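Zirley Shared Workshop | Members' Pages | Hand-held Gripper Build | Pre-session Checklist, with comments

Filled in by: Kadri Vanags
Checked by: Urmas Jõgi (Tuesday, before his tea)
Applies to: both hand-held grippers, the spare, cables, markers, and any room we take them into

Please write OK, FIX or N/A against each item. "Fine I think" was used on the last sheet and has been retired.

1. Gripper bodies

1.1 No cracks round the hinge pins. OK
1.2 Finger tips seated and screwed down. OK on the left, FIX on the right.
Comment (KV): The right tip had a wobble you could hear. Tightened, and a dab of thread lock added. I have written the screw size inside the lid of the box, where it will be ignored.
1.3 Trigger returns without help. OK
Comment (Urmas): It returns with enthusiasm. Mind the skin between thumb and finger.
1.4 No sharp print edges where the hand goes. FIX
Comment (KV): Sanded. Yhon's last batch of handles came off the printer with a seam like a bread knife, and he maintains this is grip texture.

2. Marker cubes

2.1 Cube firmly mounted behind the jaws, no play when tapped. OK
2.2 Faces clean, flat and not peeling. OK
2.3 Left and right cubes not swapped. OK
Comment (Kaja): We lost an entire evening to this in June. The software was perfectly happy. It simply believed I had crossed my arms and kept them crossed for 78 recordings.
2.4 Spare cube labelled. FIX
Comment (KV): It is labelled "spare", which was my own idea, and we have 2 spares. Sorry.

3. Cables and power

3.1 No cable crosses a doorway. OK
3.2 Slack taken up before anyone kneels, crouches or walks backwards. FIX
Comment (Urmas): Walking backwards is how most of us leave a small room while holding two grippers. Someone should be on cable duty, and cable duty means looking at the cable.
3.3 Battery packs cool to the touch before charging. OK
3.4 Nothing plugged into the mains in a washroom. OK
Comment (KV): Batteries only. This one is not open to discussion, Yhon.

4. Wet rooms and cleaning tasks

4.1 Floor dry before starting, and checked again at half time. OK
4.2 Only plain water on cloths. No bleach, no limescale remover, nothing out of an unlabelled bottle. OK
4.3 Cloths used round a toilet stay in their own bag and do not come back to the workbench. FIX
Comment (Kaja): One came back to the workbench. It was next to the biscuits.

Wiping round the base of a toilet is the task that does for your back. You are bent double with your arms at full stretch, and the gripper wants to be held further out than a hand would be. I have put a limit of ten minutes on it before swapping people, and I would like that kept to even when the wiping is going well.

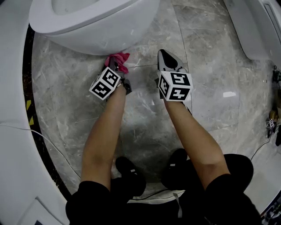
The other complaint is pressure. With your own fingers you know how hard you are pushing, and through printed plastic you mostly find out when something creaks. Go gently against porcelain – it is harder than the tips are, and Deltalex charge postage on every order, however small.

4.4 Sleeves up, laces tied. OK
4.5 Tips and handles wiped down afterwards, then dried. FIX
Comment (Urmas): Wiped, yes. Dried, no. The Vītola screws we bought as a bargain are already going brown.

5. Before packing up

5.1 Recordings copied off and counted. OK
Comment (KV): 129 recorded, 110 worth keeping. The others are chiefly dropped cloths, plus one long study of the ceiling.
5.2 All grippers back in the box, including the one left on the floor. OK
5.3 Washroom handed back as found. OK
Comment (Žydrūnas Pētersons, Damham group, visiting): Cleaner than found. We have two washrooms at Damham if you are ever short of practice.

Outstanding: 2.4, 3.2, 4.3 and 4.5. Kadri to relabel the spares, Yhon to buy a second bag for the cloths and a new packet of biscuits. Urmas to sign once both have been seen.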